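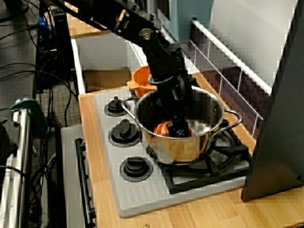
Furneo publishes its maintenance routine for kitchen training cells

Paltum, May 23, 2024 – Furneo, a small company which builds and looks after robot cells for research groups, has today made public the full routine it uses to keep its toy kitchen cells in working order. The routine can be downloaded free of charge from the company website, together with the check sheets.

In a kitchen cell, one arm works over a play kitchen and moves toy food between pots, bowls and the sink. The parts are light, but the work is not easy for the machine. Every time the gripper goes down inside a metal pot, the fingers have only little room at the sides, and a small error in the wrist angle is enough to make them touch the wall.

"Customers called us and said the arm had become bad at picking," says Yolotzin Medrano, who leads the service work at Furneo. "In most cases the arm was fine. A finger had worn on one side, or the kitchen had moved a little on the floor after cleaning. We were repairing the same things again and again, so we wrote down how we do it."

The routine has 13 steps. The first ones are done with the power off: the operator checks the screws at each joint by hand, looks along the links for play and wipes the finger pads with a dry cloth. After this the arm is switched on and sent to a reference point just above the rim of the pot. If it stops more than 2 mm away from this point, the cell must be calibrated again before any new work is recorded.

A separate part deals with the finger pads. Furneo advises to change both pads together after 300 hours of use, also when only one of them looks worn. The pads are held by two screws each, and the company asks users not to glue them, as glue makes the next change much slower.

The last pages are about the place around the cell. Cables should lie so that the arm cannot reach them in any position, stands and clamps should be checked for tightness, and the play kitchen itself should be fixed to its base.

The routine was tested in April with Tudose, a customer which runs its cells in two shifts. Following comments from its operators, the order of the steps was changed and the text on the check sheets was made larger.

A version for the Mirkeck gripper, which has longer fingers, is in preparation.

Questions about the routine can be sent to the Furneo service desk through the contact form on the company website.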